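Carré Works Council and Site Management, joint account
Mekemstead site

1/ We are posting a short thread on the changes to kitting and parts preparation at Mekemstead. It is addressed first to colleagues on site, and also to those at Drastatitz who will begin the same work in June. The full text of the agreement is on the staff noticeboards and can be requested from either office.

2/ Under the agreement, picking parts from the bench and passing them to assembly is being handed over to gripper-equipped arms in stages. Stage one covers the light parts only. Heavy and mixed kits stay with the existing teams until both parties have signed the stage one review.

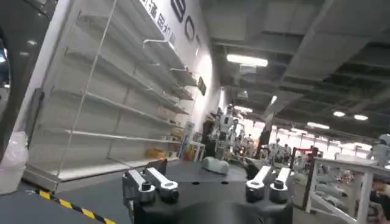 Posted by Mathis Courtois for the joint account | January 17, 2018 | Thread, continued

3/ The bench positions are marked at floor level with yellow and black tape. Colleagues are asked to treat the tape as a boundary whenever an arm is powered, whether or not it is moving. Team leaders hold the key for the bench supply and will sign it out by name.

4/ On numbers. The agreement covers 304 posts at this site. No post is withdrawn under stage one. Of these, 67 change in content, chiefly in kitting, and each person concerned has received a letter setting out the new duties, the grade and the date of transfer.

5/ Grades are protected. A colleague whose picking duties end keeps the present grade and shift allowance, including where the new duties would normally be graded lower. Any colleague who has not received a letter and believes that one is due should write to the Vinder office, second floor.

6/ The new duties are bench supervision, part presentation and fault recording. Part presentation means setting out pieces so that the gripper can reach them with its fingers open and close on them without striking a neighbouring piece. Several experienced pickers have told us that this is slower and more tiring than it sounds. Rest breaks at the bench have been lengthened accordingly.

7/ Storage will also change. Stock for the light parts moves from the wall shelving to trays at the bench, and colleagues should no longer return pieces to the shelves at the end of a shift. The old shelf labels are withdrawn. Please do not reuse them.

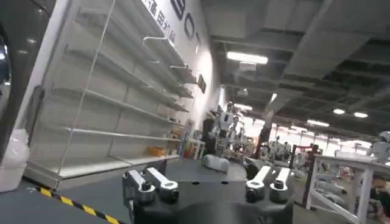 8/ TRAINING

Training is given in working hours and paid at the normal rate. It consists of 2 sessions, the first on safe working at the bench and the second on fault recording. Night shift colleagues will be offered sessions at the start of their shift and will not be asked to come in during the day.

9/ Aurélien Coste remains the contact for training dates. Requests to move a session should reach him in writing. Missing a session through illness has no effect on the date of transfer or on pay.

10/ On records. The cameras fitted to the arms are there to guide the gripper. Under clause 622 of the site rules, as amended, their recordings may not be used to measure the pace of individual colleagues or in any disciplinary matter. The works council may inspect the access log on request.

11/ Two points remain open between the parties: the staffing of the bench at weekends, and who may restart an arm after a fault stop. Until the second is settled, a restart requires the team leader to be present. Please do not restart an arm alone, even where the fault appears minor.

12/ Replies to this thread are read, but we cannot discuss individual cases here. Questions about a letter, a grade or a transfer date should be sent to the Vinder office or raised with a works council member on your shift.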